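Taking Stock of the Desks: A Conversation with Beca Morris

When the Brordale office of Doltus reopened its shared workroom in May, the furniture had changed very little. The tables were the same, the carpet was the same, and the staff returned to the seats they had left. The change was in the wiring. Beca Morris, who manages facilities for the building, spent much of the spring deciding how power should reach each work surface.

"We had 48 strips in the building and very little idea where they were," Ms. Morris said. "Some were behind cabinets. Some were plugged into one another, and that had to stop."

The office settled on a single style for table use, a white strip with light blue sockets and a separate switch for each one. Ms. Morris considers the switches the deciding feature. Under the former arrangement, turning off one lamp at the wall often meant turning off a colleague's monitor as well.

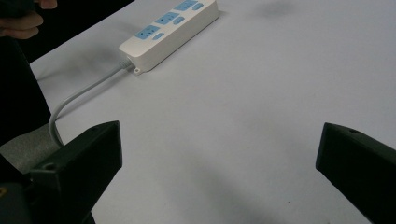
A power strip on a white work surface, with its cord running over the edge of the table.

Asked why the strips are kept on top of the tables, Ms. Morris pointed to the complaints her office used to receive. "People were on their knees under the furniture twice a day," she said. "Angharad Griffiths in accounts wrote to me four times about it, and she was right each time. If the strip is on top, you can see what is plugged in and you can see which switch belongs to it."

The arrangement has its critics. A strip takes up room, and a cord that crosses a work surface can catch a sleeve or a cup. The written guidance asks staff to set the cable end toward the nearest edge of the table and to keep the cord out of the walkway. Screw mounting was discussed and put off. "Once you drill into a table you have made a decision for whoever sits there next," Ms. Morris said. "I would like to watch how people use them for a while first." 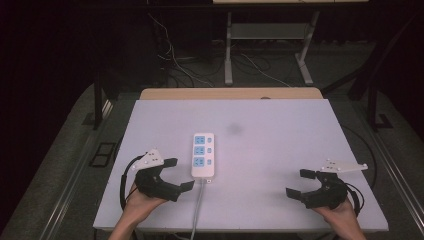 She is firmer on the matter of clear space. Each shared table is expected to have an open area beside the strip, wide enough for a person to work with both hands, and chargers that are not in use are to be put away at the end of the day. Boards may be laid over the tabletops where a plain surface is wanted, provided they lie flat.

The Cirnport office will adopt the same guidance later in the year. It has 11 shared tables, and Ms. Morris has asked for a list of everything plugged in at each of them before any new equipment is ordered.

"I expect the list to be long," she said. "Ours was - and half of it was phone chargers."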